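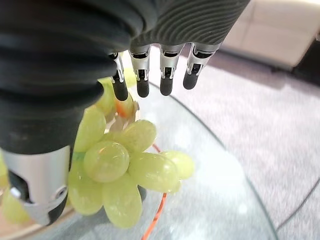 Glass table and fruit: how do you keep it clean?

Jolness
We eat fruit at the glass table in the den most nights, mainly green grapes, and I'm tired of wiping it. Every bunch leaves water spots and sticky rings. I've tried vinegar and water, which works but smells. Do you use a bowl, a tray, a placemat? The top is round and clear, so whatever goes on it shows from every side.

Parnia
Dry the grapes first. Rinse, shake, then 28 minutes in a colander before they go anywhere near glass. No spots.

Akanda
Disagree with Parnia. Washing ahead makes them go soft. I keep them unwashed in the fridge and rinse only what we're going to eat. A plate under them is enough.

Parnia
They go soft if you put them away wet. Mine last all week.

Presis
Placemat. A cork one, 4 dollars at the hardware store. You lose some of the look of the glass but you stop thinking about it.

Jolness
Cork would look odd in that room. I'd go for a shallow dish before that. Does anyone leave grapes out all day? My mother did and I never saw hers wrinkle.
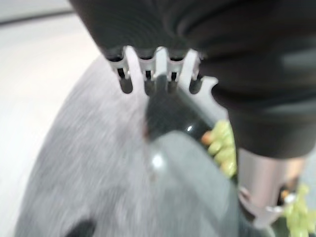 Dayton, Ohio, 2024-11-26

Akanda
Posting again after the holiday shopping. Grapes are out with the other things for company. Green ones again, the small oval kind, packed tight on the stem. I don't leave them out past two hours. After that they go back in the fridge.

Presis
Two hours is strict for grapes. Cut melon, sure. Whole grapes sit out here from lunch to dinner and we're all fine.

Akanda
Your kitchen is probably colder than mine.

Parnia
Same as Presis, all afternoon. Snip them into small bunches with scissors, though. When people pull them off one at a time the wet ends drip, and that's your sticky ring.

Jolness
I hadn't thought of the stem ends. Going with small bunches and a shallow glass dish. The vinegar goes back under the sink.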